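Chapter 4
The Chore Problem

Every few years a firm promises that the housework is nearly finished with us. In July the Teten company showed a two-armed machine folding a towel in front of an invited crowd at Clinholm, and the newspapers did the rest. The towel was folded. It was also the same towel each time, laid on the same bench, under lamps the company had brought with it.

This chapter asks what such a showing proves. Our answer will be less than the makers claim, though more than nothing. A machine bolted beside a conveyor at the Innes works can place 3000 lids in a shift and drop hardly any. Move the lids to a kitchen drawer, among the string and the dead batteries, and the sum changes. Keir Yule, whose Omevside trials we take up in section 4.2, set a machine 20 small jobs that a child of seven would manage: closing a box, turning a case over, passing a cup from one hand to the other. He kept score by the minute as well as by the job – a habit we recommend to the reader. A box that takes 90 seconds to close has been closed, but few of us would pay for the service.

Three terms need settling first. A task is what the householder wants done. A grasp is a hold on one object that lasts long enough to be useful. A demonstration is a task chosen by the person selling the machine. Much confusion comes from treating the third as if it were the first.

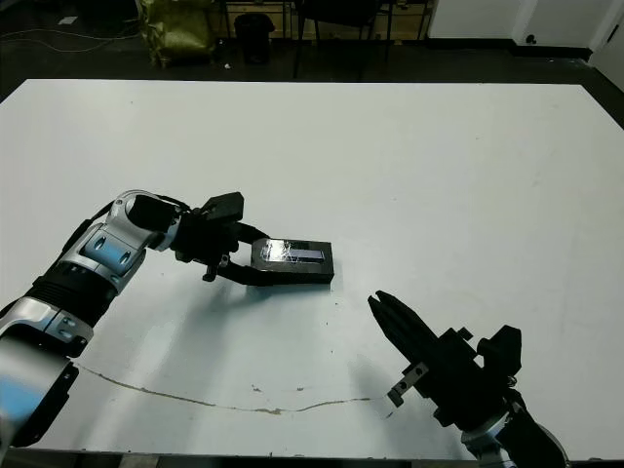 Why is a shop floor easier for a machine than a home?

On a shop floor the parts, the lighting and the position of each item can be fixed in advance, while a home changes from hour to hour and the machine must cope with whatever has been left lying there.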